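Clear bins for the craft cupboard - worth it or not?

Forum: Home Organizing > Storage and Containers
9 replies

rekha_n
Posted Friday, 8:14 am

I have 60 skeins of embroidery floss, a pile of felt and a lot of half-used ribbon, all in cardboard boxes at the moment. I want to switch to clear bins with handles. The shelf is deep and I have to reach over the front row to get anything. Has anyone done this and stuck with it? Drisholm has a set on sale but I don't know the brand.

margusluik
Posted Friday, 8:40 am

I had the Drisholm ones. Fine for ribbon. The lids warped after one summer in the attic, so I use them open now.

Analyn M.
Posted Friday, 9:22 am

I went through this in December when I redid my sewing shelves. I use open clear bins with the oval handle cutouts and no lids at all. Lids sound good, but you end up stacking things on top of them and then you never open the bottom one.

What helped me more than the bins was setting everything on a table first and deciding what goes where before anything goes on the shelf. I do two bins at a time. One gets something flat and colored in the bottom and the other stays bare.

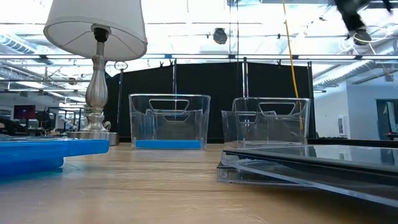 The colored bottom is for pale things like white thread, lace and buttons on cards. They disappear against a light shelf and show up well on blue. Dark things go in the bare one. Shallow trays are for whatever I'm using that week, and they stay on the table.

Measure your shelf before you buy, with the door closed. Mine had a hinge that ate up an inch and I had to return the first set.

D_Paju
Posted Friday, 10:05 am

I disagree about clear. I had clear bins for two years and all I saw was mess through the sides. I changed to solid gray ones from Pritinden with a label on the front and the room looks much calmer. If you label them you don't need to see in.

Analyn M.
Posted Friday, 10:31 am

That works if you keep up with labels. I don't. I wrote "zippers" on a box once and it was full of elastic by spring.

D_Paju
Posted Friday, 10:38 am

Use a label holder with a paper card. Takes ten seconds to swap.

jamshid_s
Posted Friday, 12:17 pm

Somewhere between the two of you. Clear for small stuff, solid for yarn and fabric, which I keep away from the window anyway on account of fading.

Rekha, for the floss I would wind it on cards and stand the cards up in rows by number. I have 204 colors done that way and can find any of them. Loose skeins in a big bin will tangle no matter what the bin is made of.

margusluik
Posted Friday, 12:50 pm

204! How long did the winding take?

jamshid_s
Posted Friday, 1:02 pm

Most of a winter. I did it in front of the TV.

rekha_n
Posted Friday, 6:45 pm

Thanks everyone. I measured and the shelf is 15 inches deep with the door closed, so the big Drisholm size is out. I'm going to get two of the smaller clear ones and try them with the felt and ribbon - the floss can wait until I buy cards. Analyn, do you glue the colored piece down or does it just sit there? I have some craft foam I could cut to fit.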